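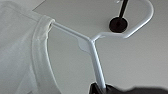

Can a handheld steamer take over from an iron in a house where people wear cotton shirts to work?

Most of the time it can, if you accept a softer finish and keep the iron for collars, pleats and table linen.

I bought the Kusollow 632 in December and have used it nearly every morning since. Before that I had an old Brundier iron and a board that took up half the hallway. I paid for the steamer myself. My brother-in-law, Jailson Araújo, has the same model and uses it on wool jackets and trousers, so I've included his notes where they differ from mine.

## What you get

The box holds the steamer, a fabric brush that clips over the head, a heat glove, a small filling cup and a folded sheet of instructions in very small type. There is no travel bag. The cord is long enough to reach from a low outlet to the top of a door, with some slack. It comes out of the bottom of the handle on a swivel, and the swivel is stiff for the first few weeks.

The tank is on the front, under the head, and pulls off downward. It fills through a rubber flap. Press the flap back in with your thumb until it sits flush or it will drip on your feet. I did this twice on the first day.

The head is a flat metal plate with a row of steam holes and a soft rim around the edge. It gets hot enough to touch the fabric with some effect. Cheaper steamers I've tried had a plastic head and only blew steam, and they were close to useless on cotton.

## Heating up and running time

It's ready in 30 seconds. The light on the handle goes from blinking to solid, and then you should point the head away from the clothes and squeeze the trigger once. The first burst always carries a little water. After that it runs dry enough.

A full tank gives 13 minutes of steam on the low setting. On high it is a good deal shorter, and I've never got through more than three shirts without a refill. The instructions say to unplug before filling. That means a wait for the steamer to warm again, and it gets annoying on a day when you have a whole week of shirts to do.

The trigger locks in the on position with a small slider. I use the lock all the time. Jailson doesn't like it and says he sets it down without thinking, with steam still coming out. There's a rest on the back of the body, but it is narrow, and the steamer tips over if the cord pulls on it. I wish they'd made the base wider.

## Results by fabric

**Cotton shirts.** Fine for the body and sleeves. Pull the hem down with your gloved hand, keep the plate touching the cloth and move slowly. Two passes on the front, one on the back. The placket needs more care and the collar never comes out really crisp. If you wear a tie every day, you will notice.

**Linen.** Poor, unless the linen is still damp from the wash. Dry linen with hard creases just looks a bit less creased afterward.

**Wool.** Very good. Jailson steams his jackets after a long day of sitting, and the creases behind the elbows drop out in a minute or so. Use the brush attachment here and don't press.

**Polyester and blends.** The best of the lot. Blouses, work uniforms and school polos are done almost as soon as you start. Stay on low. On high, my wife's lined skirt got a slight shine along the seam, and it hasn't gone away.

**Curtains.** I did all of ours while they were hanging and it saved taking them down. It's slow work and your arm gets tired. Start at the top and let the weight of the cloth help. For anything hung from a ceiling track, stand on something solid and keep the steam off the track itself.

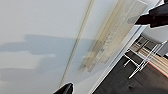
*Rail on the ceiling, with the translucent beige panel to its right.*

**Tablecloths.** Don't bother. Use an iron.

## How it compares

I borrowed a Zivham upright from Edileuza Furtado, who does alterations from home, and kept it for two weeks. The upright has a big tank on the floor and a hose going up to the head. It steams for far longer and the head is light, with all the water down below. It also needs a corner of its own and makes a steady gurgling noise that you can hear in the next room. For someone who steams clothes for customers, it's the right machine. For two shirts before breakfast I'd rather have the handheld.

Edileuza tried mine too. She liked the plate and thought the steam was weak for thick hems. She also pointed out that the soft rim picks up lint from dark clothes and puts it back on light ones. I had missed this completely. A wipe with a damp cloth between colors fixes it.

Against the old Brundier iron, the steamer loses on sharpness and wins on convenience. I haven't thrown the iron out. It comes out every few weeks for napkins and for the one shirt I wear to weddings — the board has moved to the storage closet, where it should have been all along.

## Hanging things properly

How you hang the garment makes more difference than the setting you choose. You need a hanger that won't swing and won't slump. Thin soft ones bend when you pull on the hem, and a shoulder ridge gets steamed right into the cloth. Button the top button. Empty the pockets. Leave a hand's width between the cloth and the wall, more if the wall is painted, as steam will mark some paints.

The Kusollow comes with a door hook in some stores. Mine didn't. I use an ordinary over-the-door hook from Leite, the hardware store near the bus terminal, and it works well.

## Water and scale

Our water is hard. After two months, the steam had weakened and white flakes came out on a navy shirt. The instructions suggest distilled water or a half-and-half mix, and I should have listened from the start. Descaling is done with white vinegar and water in the tank. Run half of it through, let the steamer cool, then rinse with two tanks of plain water. Do this outside or with a window open. The smell stays in the room until evening.

The maker says the pump is good for 3,000 fills. I have no way to check that, and scale will probably get to it first.
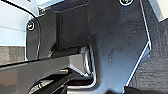
The worst thing about the 632 is how hard it is to open when the vinegar doesn't clear the blockage. The head is held on by two screws with a three-sided recess, set deep in narrow wells, and no screwdriver in my kitchen drawer would turn them. An ordinary cross-shaped recess like the one in the silver screw on the black plate here would have let me do the job in five minutes with tools I already own. Instead I had to buy a special bit, and it had to be a long one to reach the bottom of the wells. Once the head was off, the channel behind it was easy to clean with an old toothbrush. The seal went back without trouble. Opening it does end the warranty, according to the sheet in the box, so try a second round of vinegar first.

## Things I'd change

- A wider rest on the back, so it stands up by itself.
- A mark on the tank that can be read from the front. The one on the side is covered by your hand.
- Standard screws in the head.
- A short strap for the cord. I use a piece of Velcro.

The light could be brighter as well. In a room with the morning sun coming in, I can't tell blinking from solid and end up counting under my breath.

## Should you buy it

Buy it if you mostly wear blends, wool or casual cotton and get dressed in a hurry. It's also a decent choice for a small apartment where a board is in the way. Skip it if you wear starched shirts or a lot of linen, or if you do a whole family's clothes in one go — the tank is too small for that, and you'd do better with an upright like the Zivham.

Replacement flaps for the tank are sold separately. I ordered one when the first started to feel loose, and it took three weeks to arrive.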